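April 3, 2026

Notes on the rumination log, week 3 of the Stelcombe group.

Finished typing up the paper diaries this morning. The total is 1,540 entries, counting the ones where a person only wrote a word or a time of day. Left those in for now. A one-word entry ("money", "again", "mother") still tells us that the thought came back and that the person caught it.

What we asked people to do: carry the small card, and when the same thought returns, write it down in whatever words it came in, then mark mood before and after writing. No advice on changing the thought. Two people had clearly been correcting theirs anyway, with the first version crossed out and a kinder one on top. I typed both versions and tagged the pair.

## Reading through

- Most repeated thoughts are short and in the present tense. "I'm behind." "They're tired of me."
- Very few are about the future in any detail. I expected more of these.
- Evening entries are longer. Morning ones look like they were written standing up.
- Mood after writing is often the same as before. Where it moves, it moves one step, seldom two.
- Several people used the back of the card for shopping lists. Keep the backs blank next time or print lines on them, either is fine.

The coding sheet has a problem. "Self-blame" and "comparison" overlap so much that I changed my mind on the same entry on two different days. "My sister would have managed this" could be either. I went back to the Hayashi sheet we used last year, which has comparison as a side tag that can sit on anything, and that works better. Recoded the first 200 entries that way. The rest can wait until someone else has tried it on the same batch without seeing mine.

Also dropped the "intensity" column. People were asked for it in week 1 only, and half of them read it as how loud the thought was and half as how much they believed it.

## Sitting practice

Tried the timing change from last week: 30 minutes split in two, with a stretch between – the old single block was losing people near the end. The first half is plain breath attention. In the second half, the instruction is to notice a repeated thought and give it a short label, then go back to the breath.

Comments written on the sheets afterward:

- the label helped once and then became its own habit
- the bell is too sharp
- easier with eyes open
- "I ran out of thoughts and started making some up"

That last one came up in Mositz as well. I'd like to say something about it in the opening talk, briefly, so that people don't feel they have to produce anything. A quiet stretch is fine and needs no label.

The bell was the brass one. The wooden block is in the lower cupboard, use that.

## Odds and ends

1. Vaso export still drops the line breaks in long entries. Paste them by hand until it's fixed, and keep the paper.
2. The mood scale needs words at both ends. Numbers alone were read upside down by at least one person.

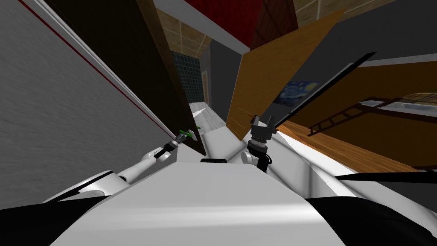

3. Cards for the next round: heavier stock, rounded corners, no backs printed unless we go with the lines.
4. Ask Mositz for their opening talk. Ours runs long and says "let go" too many times.
5. The second reader should get the clean batch and the Hayashi sheet, with none of my notes in the margins.

Next round starts in May. Before then I want the pairs (crossed out and rewritten) in a separate file, to see whether the rewritten thought ever turns up again by itself on a later day. So far I have found one where it may have. The wording is close but the person had a different week, and I'm not counting it yet.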